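Household Textiles, evening course at Tarkley
Handout 4: Sorting and folding a mixed pile
13 Oct 2023
Tutor: Annunziata Guerra

Bring this sheet back next time, please, with your own notes scribbled all over it!

We start with the pile. I love a pile. Everything you need to know about a household's clothes is in there somewhere, prints and plains and thick and thin, all tangled up together. Take the top thing by a good handful of cloth, lift it clear and give it a shake before you decide what it is. Check zips as you go, and close them.
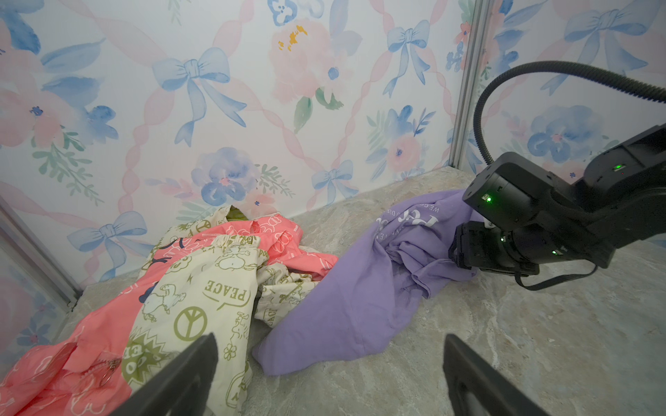 Sort by weight of cloth first and colour second. Thin printed cottons fold small and crisp, while sweatshirts and fleeces want fewer folds and more room on the shelf. If you mix the two in one stack it will lean, and by January you'll be refolding the lot.

Now for the hoodie, my favourite (we spent most of last session on it and I could happily have gone on). Find the lettering before anything else. A big printed word tells you straight away which side is the front and which end is the neck, even when the whole thing is upside down and scrunched. 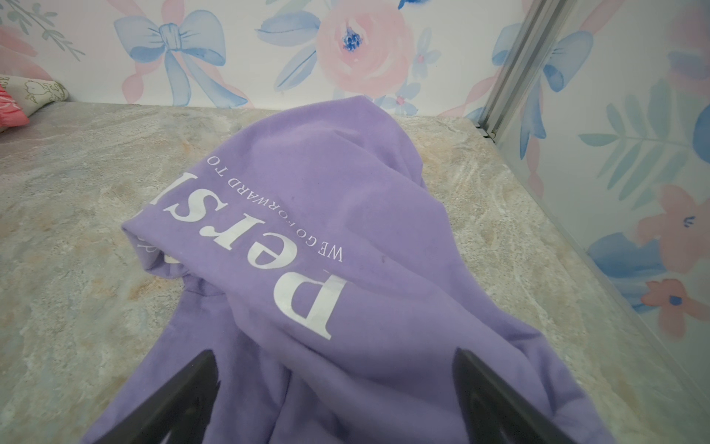 Lay it front down, smooth from the middle out to the sides, and bring the sleeves in across the back. Hood down flat over the sleeves. Then fold the hem up to the shoulders, once for a shelf, twice for a drawer. Go gently over raised print and don't press a hard crease through the letters.

A word on your working surface. You want it wide, smooth and clear right to the back, with room for the arms of a jumper to lie out straight. The Haruna tables in our room are 900 deep, and 1000 is lovely if you have it at home. Wipe down between loads, as fleece sheds like mad.

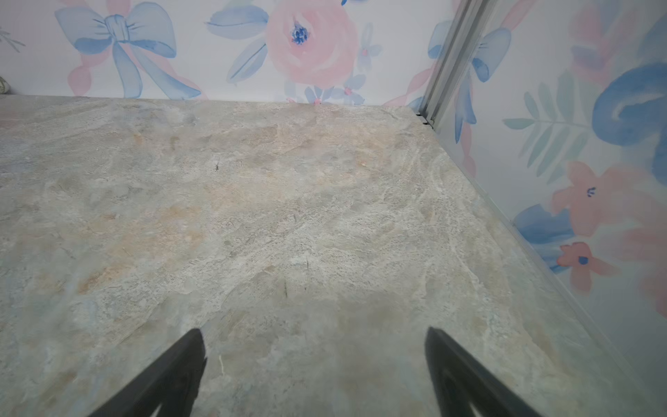

Gudirholm wrote on last term's feedback sheet that the bed does just as well as a table, provided you put a firm board under the clothes, and asked whether we could try both ways in class. Yes, let's! Boards next session.

For next time: fold one hoodie three different ways and note which stack stays up.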